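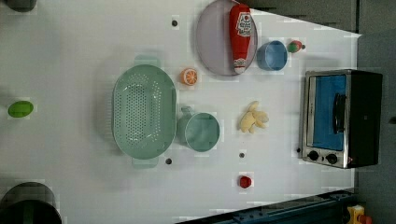

Courses > Kevine Early Years > Unit 4 > Setting out the kitchen table

Unit 4 notes: the toy kitchen as a talking table

Right, so we ran out of time before the kitchen table part, and I've typed it up more or less as I would have said it (with a few bits I'd probably have forgotten). Have your observation sheets next to you if you can.

Most of us grew up with the home corner: a little cooker, a curtain on a wire, a box of plastic food tipped out on the carpet. I love a home corner! But for this unit I want you to think about a flat table with kitchen things set out on it, because the talk you get is different. Children stand round it, they can all see the same things, and they reach across each other, so somebody has to ask for something sooner or later.

Choosing the things

Go for a mixture of containers and food. A plate, a colander, a drinking cup or bowl, one bottle or jar, and then loose food that can go in, on or under them. That little list will carry you a surprisingly long way with prepositions. A colander is my favourite, as it starts conversations that a bowl doesn't (why has it got holes? what would happen to the soup?). If the children don't have the word yet, fine, let them call it the holey bowl for a bit and use the proper word yourself.

A plain table top is best. We tried a checked cloth at Trarby and spent the whole session talking about squares.

Colour is worth a thought too. If you've got two things in the same colour family, put them near each other and you can practise "the green one with holes" and "the other green one", which is much harder than it sounds for a four-year-old. Red food is handy for the same reason. Ask for "something red" and there's a choice to be made between the ketchup and the strawberry.
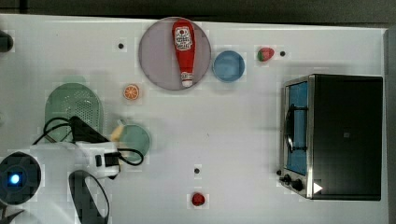 Fig. 2. Ketchup on the plate, with the strawberry off to the right and the orange slice down to the left.

Look at the bottle on the plate. Ketchup doesn't normally live there, does it? I like to leave one thing somewhere slightly odd and then keep my mouth shut. Somebody will want to put it right, or pour some, or tell me off. Give it a good while before you step in. I know the silence feels dreadful.

Running the activity

Allow 15 minutes, and stop sooner if they've drifted. Start with free play. Then ask for things one at a time: "Could you put the orange in the colander?" Once that's going well, swap over and let a child be the one giving orders, which they adore. Write down the words they use, exactly as they say them, including the wrong ones.

Tidying is part of it. Name each thing as it goes back in the tub, and let the children choose what goes next.

If you're buying, the Prurkex catalogue has decent play food, but please check your own cupboards first. An old plastic colander does the job very well.

For your folder

Write up one session in 600 words, plus a plan of your table of no more than 200 words. A labelled sketch can go with the plan and doesn't count towards the total. Hand in through Kwak as usual.

Comments

Does the sketch have to be to scale? Mine looks like a potato.

Reply from tutor: No, potatoes welcome, just label it.

Tried the ketchup on the plate with my two at home. They had a row over whether it was "on" or "lying on". Got a whole page of notes!

Is the 600 words including the children's quotes?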